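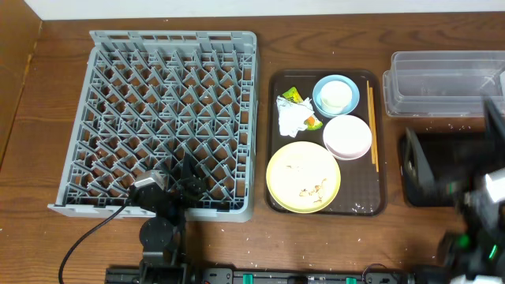 Ticket 726
Subject: Discount code refused, Soler fleece cardigan
Opened by: Roxana Husar
Status: waiting for customer

10:40 Roxana: I put the cardigan in size small in my cart, and the code from the June email gives "not valid for this item". I tried it on my phone also, same result.

11:15 Nithin Varma (Pekcombe support): Thank you for the details. Please remove the Amis scarf from the cart and try again. The code does not accept two labels together.

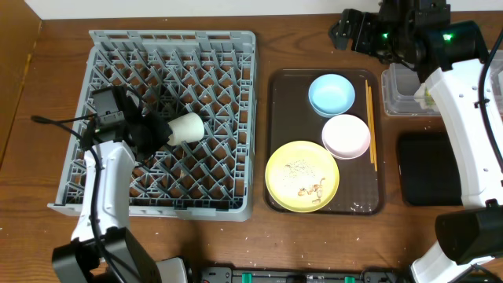
Cream-colored cup in the gripper, over the gray rack

11:32 Roxana: Scarf removed, now the code is accepted, but the color changed from oat to gray. I did not pay yet.

11:50 Nithin: I see the same on my side. Please choose oat again before you pay, and write me if it changes back.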